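Two-armed kitchen helper, simulation first – build log and questions

Workshop Projects > Robotics and Automation
Page 1 of 1

gantrymouse
Hello all! I've been lurking for ages and finally have something worth showing. Parisa Khosravi and I share a bench at the Groner workshop and since March we've been building a two-armed robot that can sort and move food about. Nothing grand. The goal is to get it to take vegetables from one place and put them in another without turning them into soup.

The twist for us is that we're doing nearly all of it in simulation before we trust the real arms with anything. The real arms exist (printed shells, secondhand motors, a lot of cable ties) but the left one has a shoulder that drops when it gets warm, so for now it lives in a box and the simulated pair do the learning.

Two hands with several fingers each, driven by a pair of old motion gloves. You put the gloves on, you see the robot's view on the monitor, and off you go. It is the most fun I've had with a computer in years. I did 13 runs last night and forgot to eat.

What I'd like advice on:
Finger friction. What values are people using for soft round things?
Contact jitter. Anything held for more than a few seconds starts to buzz.
Whether it's daft to have full hands when a simple two-jaw gripper might do.

tinsnips_dave
Welcome! To your third question, yes, a bit daft. I've built three pick and place machines and every one of them got better when I took fingers off. Two jaws with foam pads will pick up a potato all day long. Each finger is another set of motors, another set of wires and another thing to go wrong at ten at night.

gantrymouse
I knew somebody would say that! And you're probably right if potatoes were all we wanted. But we'd like to move on to opening drawers and lifting lids, and swapping tools every time sounds miserable.

Wobblestick
I'm with gantrymouse. Hands are harder but you learn so much more. For the buzzing, what's your physics step? If you're at 200 steps a second, go up to 1000 and see if it calms down. It costs you speed, but you'll know straight away if that's the trouble.

gantrymouse
It is 200! I never touched it. Trying tonight.

Culent
Before you raise the step rate, look at your collision shapes. People download lovely detailed models of fruit and veg and leave the collision mesh at full detail, and then the fingers are resting on dozens of little facets that all push in slightly different directions. Swap the round ones for a plain sphere and keep the pretty mesh just for looks. On my setup that did far more than the step rate ever did.

tinsnips_dave
Or pick up real potatoes with a real gripper. I do wonder how much of this carries over. My nephew spent a whole winter in a simulator and the first time he ran it on the bench it punched a hole in a cereal box.

Wobblestick
That's a calibration problem, Dave, and you've told us about the cereal box before.

tinsnips_dave
It was a good cereal box.

ivanyshyn
Popping in on friction. I use a fairly high value on the fingertips and an ordinary one on everything else. If you raise it everywhere, things stick to the table and look as if they're glued down. Also check the mass of your objects. A lot of free models come in with a default of 1 kg, and a 1 kg tomato is quite a thing to lift.

gantrymouse
Oh no. I've just looked. Everything weighs 900 grams, including the towel. That'll be a number I typed in as a placeholder and never went back to. Thank you!

Right, update after two evenings at it. Masses fixed, spheres in for the round veg, fingertip friction up and the rest left alone, and physics at 1000. The difference is huge. The buzz has gone from nearly every grasp, and the arms feel much less like pushing a shopping trolley through mud. Parisa did a run with the gloves and actually cheered.

I've also changed the layout. We had everything on a tabletop and the elbows kept clipping the edge, so now it's all laid out on a plank floor with the tray, the towel and the wire basket within reach. Right hand on the tomato, left hand still open: 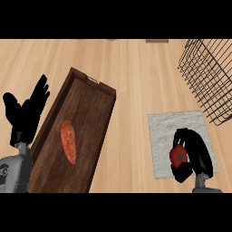

Wistico reckons the next thing to sort out is the thumb, and that a thumb closing a fraction before the other fingers will save a lot of dropped fruit. If all the fingers close at once, a round object gets squeezed out towards whichever side has the least contact. Delay everything but the thumb by a few hundredths of a second and it settles into the palm by itself.

gantrymouse
Ooh, I like that. The gloves send all the fingers together at the moment, so I'd have to put a small delay in on our side. Should be an easy one.

tinsnips_dave
Fine, I'll admit the hands are looking tidy. I still say two jaws. How does it cope with things that aren't round?

gantrymouse
Long things are our weak spot. The fingers want to wrap and there's not much to wrap round at the ends, so we come down from above and take it across the middle. It works if you line the wrist up well, and if you don't it rolls away.

Culent
For long shapes use a capsule for the collision, same idea as the sphere. A box will catch on its corners.

Wobblestick
And save your glove recordings from before the fixes! Play them back with the new settings. Same hand movements, different physics, and you can see which change did what.

gantrymouse
They're all saved, so that's tomorrow evening gone. Parisa has the soldering iron out for the real shoulder, too. I'll post the friction numbers once I've written them down somewhere other than the back of my hand.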